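Halturine Cell Build – Frequently Asked Questions

What is Halturine?
A single-arm cell for handling small panels and pegs, being built by Dexter Yap in bay 54 of the Mangubat shared workshop. Every layout is run in Gandel, our simulator, before any bracket gets drilled.

Why simulate first?
Bay time is booked by the hour. Moving a pedestal in Gandel takes a minute; moving the real one takes two people and a pallet jack.

Does the simulator include the rest of the room?
Walls, floor and tables, yes. Dust extraction and cable runs are left out.

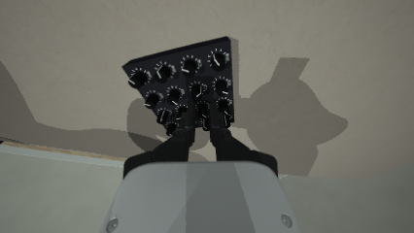
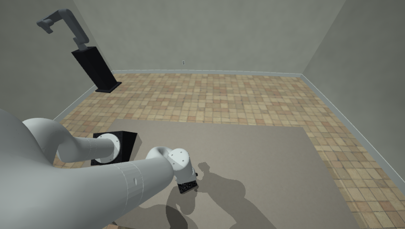
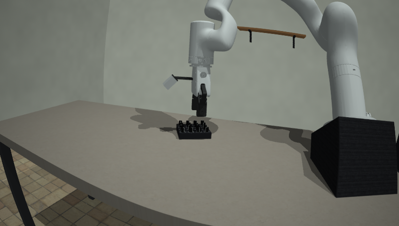
How do you choose the camera position for a task?
Start with the part, then work back to the mount. A view close to the gripper resolves fine marks but loses whatever sits behind the fingers. With the knob panel clamped between them, the white pointer lines read clearly on most dials, while the lowest knob is partly tucked behind the left finger. If the task depends on a covered dial, change the grasp point before changing the lens. For the peg tray, use a side view: black pegs on a black tray give poor contrast, and the fingers have to be checked for height against them. Set the light first – shadows from the arm fall across the tabletop and can upset a simple threshold.

How long is a test run?
One batch is 1000 simulated grasps. A layout moves on to the bay at 91 percent success. Anything below 85 goes back for a new grasp point; results in between are rerun with a different seed.

Can I use the Flisico controller files?
Yes. They are on the workshop share, in the folder marked March. Check the joint limits against your own arm before loading them.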